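Brolten Community Storage and Reuse Project
Interim report to the Zendton Fund
Prepared by Hanan Smadi, Project Manager
June 4, 2018

1. Purpose of this report

This report sets out progress on the Brolten project during the second period of the grant. It covers the lending store, the repair sessions, staffing and spending, and it asks the Fund to agree one change to the plan.
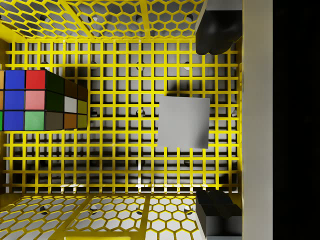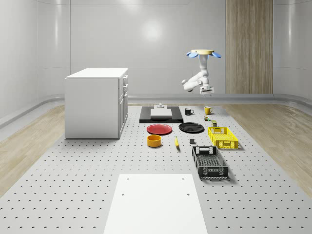
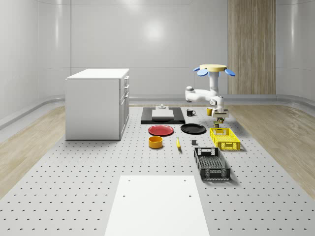

2. The lending store

The lending store opened to members in December and has kept its advertised hours throughout the period. Members may borrow household tools, sewing machines, folding tables and garden equipment for up to two weeks. At the close of the period 209 households held a current membership, against a target of 65 in the original application. Storage has been the main difficulty. Small items were at first kept in deep cardboard boxes, and staff lost time emptying them to find one part. Samer Sleiman has since drawn up a new shelving plan. It calls for open-sided bins with lattice walls, like the yellow one with the square grid at its back, so that contents can be checked without lifting anything down. The heavier tools will go into drawers, in a plain white unit of the sort that stands on the grey perforated platform. Quotations have been requested from two suppliers and a decision is expected before the next report.

Late returns remain higher than we would wish. The reminder letter has been reworded and is now sent three days before an item is due. It is too early to report on the effect.

3. Repair sessions

Repair sessions are held twice a month in the main hall and are led by Tülin Sönmez. Demand is strongest for lamps, toasters and clothing. Electrical items are tested before they are handed back, and a written record of each test is kept on the premises. One session was cancelled owing to a heating fault in the hall. Those booked to attend were offered places at the next session.

Several visitors have asked for help with bicycles. The project does not have the space or the insurance for this work at present, and enquiries are being passed to Ko, the cycle workshop on the other side of the market square.

4. Staffing and training

Bilal Nassar joined the project as store assistant and has completed his probation. Rongrong Wan has moved from three days a week to four and now manages the membership records, which were transferred from paper to the Drimance system during the period. The transfer took longer than planned. A number of old entries had no telephone number or gave an address outside the area, and each had to be checked by hand. All staff have attended refresher training in manual handling and first aid.

5. Spending

Spending is within the approved budget. Rent and salaries are in line with the forecast. The equipment line is underspent by some £1000, as the purchase of shelving was held back until the new plan was ready. The cost of electrical testing has been slightly higher than expected and has been met from the general running costs line.

6. Change requested

We ask the Fund to allow the equipment underspend to be carried into the next period and used for bins, drawer units and fixings. No addition to the grant is sought. If this is agreed, the store would close for two working days while the units are put in, and members would be told in advance by letter and by notice at the door.

A full statement of accounts and the current membership terms are attached as Annexes A and B.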